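Bringing a service robot into a small office: route, inspection point, handover

These notes cover the set-up we use at Kosden when a Rasteck unit takes over the walking part of facilities checks. They assume the unit is already commissioned and on the network. Allow one morning for steps 1 to 3. Step 4 takes longer, as it concerns the people on the floor.

Step 1. Walk the route

Walk the full route at the time of day the unit will run, and again at lunch. Record every doorway, every change of floor covering and every piece of furniture that people move. Fixed items such as refrigerators and cabinets can go on the base map. Stools cannot. Enter them as a movable zone and leave a margin of one stool's width outside the table edge.

At the kitchenette, set a waiting point on the carpet outside the doorway. The unit looks in first and enters only if the open carpet between the table and the cabinets is clear. Where carpet meets hard or striped flooring, mark the join as a slow section. 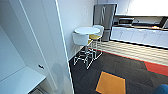 Step 2. Set the speed and the waiting rules

1. Open Nurkura and load the floor plan.
2. Set the slow section to half the normal speed.
3. Set the waiting time at the doorway to 9 seconds. If the way is still blocked, the unit goes on to its next point and comes back later.
4. Block the kitchenette from noon until two. Staff asked for this in May and it has stayed in the plan.

Do not shorten the waiting time to gain minutes on the round. A unit that edges forward behind someone holding a hot drink will be switched off by hand, and the round is then lost.

Step 3. Teach the close inspection point

Close points are taught with the wrist camera. Choose fasteners whose heads can be seen from one position without moving anything. On a painted plate, two bolts along the same edge work well — the pale washers give the software a clear ring to find. Glossy parts are harder. A black bar near the plate will throw reflections that shift with the room lights, so draw the inspection area to leave it out.

Bring the gripper in slowly and stop with the fingertip just inside the lower edge of the view. Save the position, back off, and repeat the approach four times. Reject the point if a bolt leaves the inspection area on any approach. The wrist camera checks that a fastener is present and nothing more. Tightness remains a job for a person with a spanner. 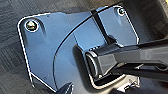

Step 4. Hand over the round

Before the first live round, write down who did each check before and what they will do with the time. At our site Chak-lun Tsai walked the round twice a day with a clipboard. He now reads the exception list, goes to the points that failed, and signs off repairs. The walking has gone, but the screen work has grown, and his job sheet was rewritten to show it.

Agree the following in writing:

- who may stop the unit (anyone)
- who may restart it (two named people per shift)
- how long pictures are kept, and who may open them
- what happens to the round when the unit is out of service

Keep the paper form for the last item. Run it by hand once a month so that the route stays familiar to the staff. The log holds 1000 entries before the oldest are overwritten, so export it at the same time.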